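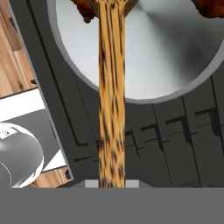 Home | Products | Simulation | Kitchens

Reading time: 1 min

Dreltudov Kitchen is a simulated kitchen package for robot arms, sold by Jetovent since a February some years back. It lets a laboratory teach a machine to cook without buying it any food. The package holds 231 household objects and 60 practice tasks, most of which a bored teenager could finish before lunch.

The standard license covers one arm, one gripper and 200 hours of rendering. Cabinets, counters and floors can be swapped from a menu, and Jetovent describes the choices as "tasteful." Reviewers have been kinder about the physics. Pans slide and drawers stick, and a dropped spoon lands where a spoon would.
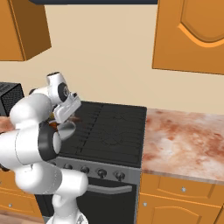 Tasks are scored by a separate module, Metau, which gives no credit for trying. An early release became known for passing any run in which the stove was still upright. The rule was tightened in version two, and scores fell at nearly every lab that had been boasting about them.

Dogar, the rival package, offers 3552 objects, a good share of them mugs. Buyers tend to pick Dogar for its size and Dreltudov for its manual, which has an index.

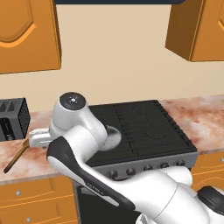 A simulated arm holding a wooden rod over the marbled countertop.

The package runs on an ordinary desktop computer, though the fan will be heard. Support is by email and is answered in the order Jetovent prefers.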